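Play Kitchen FAQ: Plates, Pretend Fruit and Cutting Boards
Last updated September 1, 2024

I get a lot of the same emails about the pretend food corner, so I finally put my answers on one page. I run the play kitchen shelf at Wostside, our little toy lending room in Pumcombe, and I have strong feelings about plastic fruit. If your question isn't on here, write to me and I'll probably add it (eventually, I'm slow).

What do I get when I borrow the snack set?

Plates, pretend food and a cutting board. The basic bag is a few round plates, some fruit and one board. The big bag has 32 pieces in it and is a bit much for one kid at a coffee table, so I usually steer people to the basic one first. You can swap up to the big one any time we're open.

Why so few pieces in the basic bag?

I used to send out everything I had! Kids would dump it all on the rug, stir it around for a minute and wander off. With one thing per plate they start serving people. You get asked if you'd like the banana, you say yes please, and then you're a customer for the next half hour.

How do I set it up so it looks inviting?

Plates in a row toward the back, board up front where small hands can reach it, one piece of food on each plate. I leave the board bare so there's a spot to move things to. Try to put each food on a color that makes sense to you, or a color that clashes, either is fine. I like yellow under the banana because matching is a game all by itself, and pink under watermelon just makes me happy.

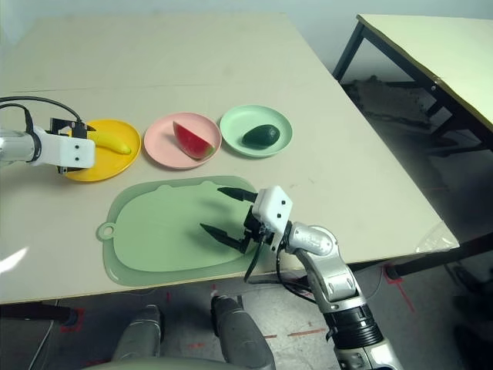 Posted by the Pretend Food Lady, Wostside

The row order is up to you, by the way. I go banana, watermelon, avocado from left to right out of pure habit, and I've had kids correct me on it.

Is the avocado a fruit?

Yes, and you will have this argument at home. I keep it in with the fruit. One family sorts it with the vegetables every single time and it comes back in the wrong pouch, and I've given up moving it.

Do the foods come apart for cutting?

Some in the big bag do, the ones with the fuzzy tape in the middle. The basic bag pieces stay whole. If your kid really wants to chop, ask for the cutting bag and I'll throw in a blunt play knife. The tape does wear out after a while, so tell me if something won't hold together and I'll redo it.

What's the board with the ears?

My favorite thing on the shelf! It's the big sage green one with two little bumps along the top like animal ears. Opinions differ on which animal. I say bear, most of the under-fives say cat. It has a rounded tab on one end with a hole in it, so you can hang it up when you're done. Please do hang it up if you have a hook, it's big enough that it slides off anything narrow and then gets stepped on.

Is the board too big for a kid's table?

It can be. On a shallow table, push the plates all the way back first and see how much room you have left. If it still pokes out over the front, turn it the other way or skip the plates and use the board as a tray. We have a smaller plain one too, but it goes out fast.

Can we put real food on the plates?

I'd rather you didn't. They're play plates, they get chewed on and dropped and live in a cloth bag, and I don't want peanut butter in the bag either. Real snack on real plates, then back to the game.

How should I clean everything before I bring it back?

Warm water, a drop of dish soap, a soft cloth. Dry the pieces really well before they go in the bag. I had a whole set come back damp in June and the smell, oh my goodness. No dishwasher please, I tried it with one of my own plates and it came out shaped like a taco.

We lost a piece. Are you mad?

No! Check under the couch, check the real fruit bowl (I mean it, that's where the last lemon was), and then tell me. The fee is 50 cents for a single food and it goes straight into buying the next one. Plates I don't charge for unless you lose the whole stack.

What ages is it good for?

I lend it for ages two and up. My oldest regular is 9 and she runs a restaurant with a printed menu and very firm closing hours. For babies, ask for the soft felt set from the Zotenum bin instead, the pieces are chunkier.

Where do you buy this stuff?

All over. Yard sales, mostly, and the Georgiev store on the corner when they mark down their toy aisle. I don't keep track of which piece came from where, so please don't ask me to find you a matching plate, I can't even find one for myself.

How long can I keep it?

Two weeks, and you can renew once. There are roughly 12 families on the list for the basic bag right now, so if your kid has moved on to trucks, bring it back early and make somebody's day. Drop it in the blue tub by the door if I'm not in.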